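Bernolen 双臂遥操作笔记
2023年3月4日

1/
今天继续写我们教机器人做事的过程。中文不是我的母语，如果有的词用得奇怪，请告诉我，我会改。

2/
我们的方法是遥操作。人坐在旁边，手里拿着一对小的主动臂，桌上的两只黑色机械臂跟着人的手动。每做完一遍，系统存下一段记录，然后模型从这些记录里学习。这套软件叫 Rolia，是我们组自己写的，界面不漂亮，但是很稳定。

3/
很多人问，为什么选软的东西来教。硬的积木我们去年做过，夹子闭上，位置就定了。布不是这样。你夹它的边，它先皱，再滑，最后你夹到的地方和你想夹的地方差了一根手指的宽度。

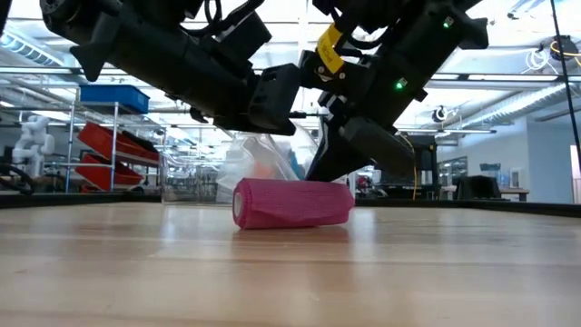

4/
粉色的那一卷，我练了很久才敢开始正式录。从上面直接夹，它容易变扁。我现在的习惯是先让一边的夹子慢慢靠近后面，轻轻挡住，另一边再下去。这个动作用自己的手做，完全不用想。用主动臂做，要想每一个关节。

5/
还有一点是关于速度的。刚开始的时候，我喜欢做得很快，觉得这样比较“专业”。后来看训练的结果，模型把我的急也学会了，到了布的前面还在冲。现在我要求自己：靠近物体以前可以快，最后一小段一定要慢，而且每一遍的慢法要差不多。

6/
有人留言问失败的记录要不要删。我的做法是分开。没有夹到，自己退回来再夹一次，这种我留下，因为模型也需要知道怎么重来。如果是我走神，手臂在空中乱晃，这种删掉。

7/
到现在我们一共存了654段，超过70段我标了“重来”。标记的时候我用 Patska，它可以把两只手臂的曲线和视频放在一起看，哪一秒开始犹豫，很清楚。

8/
下面说交接，就是右手拿着东西，给左手。我觉得这是双臂里面最难教的一步。

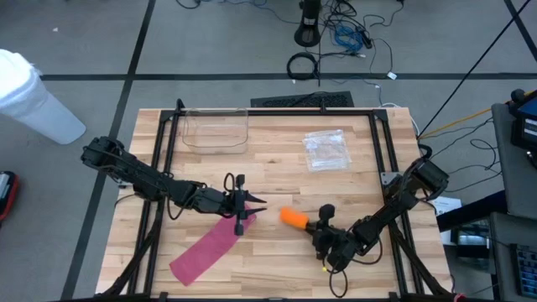

Laing 学院 机器人学习小组

9/
橙色的泡沫圆柱是我们练交接用的。它很轻，也有一点软，夹得太紧会变形，太松会转。右边的手臂拿着它指向左边，左边的夹子张开等。这里最重要的是“等”。如果两只手一起向对方走，人的眼睛来不及判断距离，常常会撞。我的规则是一只手动，另一只手停。

10/
左边夹住以后，右边不要马上松开。我在心里数到二，再打开夹子。数这两下看起来浪费时间，可是没有这个停顿的记录，训练以后模型经常提前松手，圆柱就掉在桌上。

11/
桌上别的东西，透明的盒子、塑料袋，对摄像头不太友好。它们的边很难看清，反光也会变。我建议新来的同学不要一开始就用透明的东西做目标，先用颜色鲜明的，把手练熟。

12/
关于手累的问题：会累，特别是手腕。我录5段就放下主动臂，站起来走一走。累的时候录的东西，自己当时觉得没问题，第二天看就知道不行。

13/
@回复里的那位朋友：您问能不能直接用手拉着机械臂走，不用主动臂。可以，我们试过单臂的。但是两只手臂一起拉，人的身体会挡住摄像头，我自己也站不稳，所以双臂的任务我们都用遥操作。

14/
四月我想开始录新的任务：把长条的布卷起来。现在最大的困难是起头的那一圈，我自己用主动臂十次里也做不好几次。如果哪位做过类似的动作，请告诉我您是先压住再卷，还是先折一小段。谢谢大家。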